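How Does a Drawer Work?

Pull, rattle, peek inside, push. You have probably opened a drawer already today, to find a spoon or a pair of socks. But have you ever stopped to look at how one works? A drawer is one of the cleverest boxes in your home, and there is a lot going on behind that flat front!

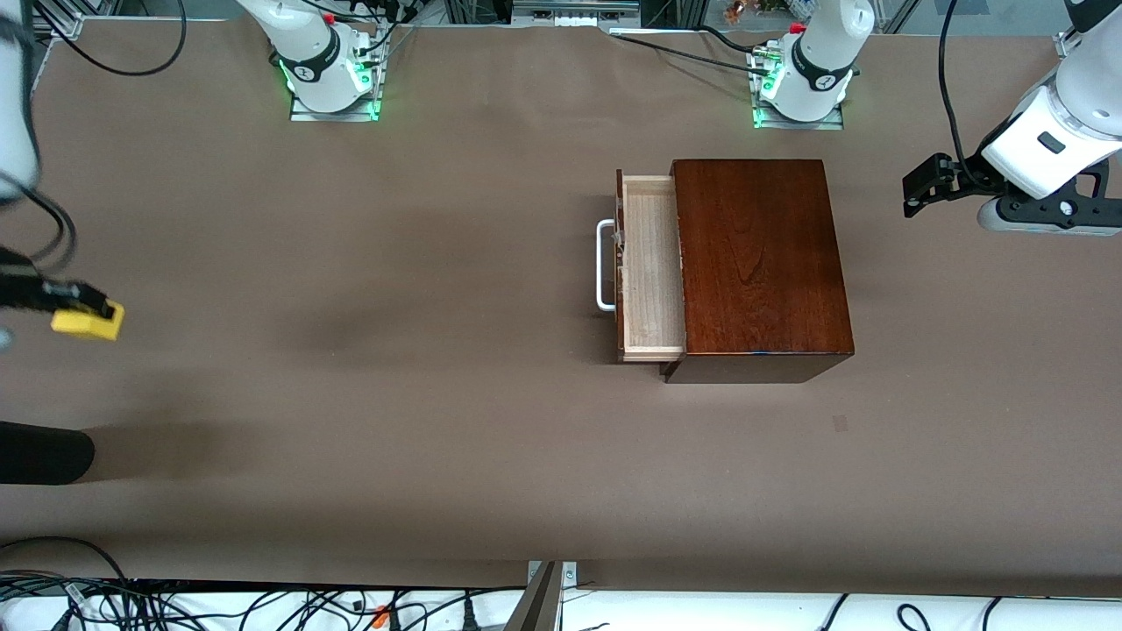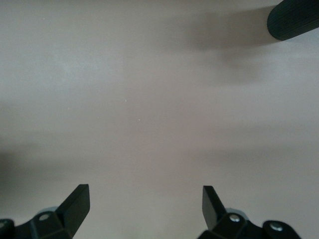
A box inside a box

A drawer is a box with no lid. It lives inside a bigger box called the carcass (a funny word, but furniture makers use it every day). The drawer has a floor, two sides, a back and a front, and the carcass holds it up and keeps the dust off.

The gap between the two boxes is very important. If the drawer fits too tightly, it sticks. If it fits too loosely, it wobbles about and goes in crooked. Wood makes this extra tricky, as it soaks up water from damp air and swells. In the old workshops at Parnside, the makers left a gap as thin as a playing card down each side, and they liked to fit their drawers in the dry weather of June.

Dark outside, pale inside

Have you noticed that lots of wooden drawers are dark and shiny at the front but pale everywhere else? The front is the part that everyone sees, so that is where the stain and polish go. Stain is a thin colour that sinks into the wood, and you can often still see the grain through it. Grain is the pattern of lines left by the way the tree grew.

The inside is often left plain. Run a finger gently along the bottom of a bare wooden drawer and you may be able to feel the lines. Some people love the smell too – stick your nose in and have a sniff!

What the handle does

A handle gives your fingers something to hold. It might be a round knob, a ring, a little cup or a long bar. A bar is handy because you can hook several fingers behind it and pull with your whole hand.

Where you pull matters as well. Pull in the middle and both sides of the drawer slide out together. Pull hard at one corner and the drawer twists a tiny bit, so its sides press against the carcass and it jams. If that happens, push it back in, hold it in the middle and try again.

Slippery secrets

When two things rub together, they slow each other down. This is called friction. Rough wood has plenty of it and smooth wood has less. An old trick for a grumpy wooden drawer is to rub the stump of a candle along its bottom edges. The wax fills in the tiny bumps and the drawer glides again. Many kitchen drawers run on metal rails with little wheels or balls, so even one full of saucepans can roll out easily.

The great chest of Skirkutness

In the little museum at Skirkutness there is a seed merchant's chest with 78 drawers! The biggest could hold a loaf of bread and the smallest is only 27 millimetres tall. It is 200 years old, and all but 12 of the drawers still have their first handles.

Try it yourself

You will need an empty matchbox, a small bead and some thread. Ask a grown-up to make a hole in the middle of one end of the tray. Thread the bead, push both ends of the thread through the hole and knot them on the inside. Slide the tray back into its sleeve and pull on the bead.

Now put a few coins in the tray and pull again. Does it feel different? Try rubbing some candle wax along the bottom, and then see how many matchboxes you can glue together to make a chest of your own.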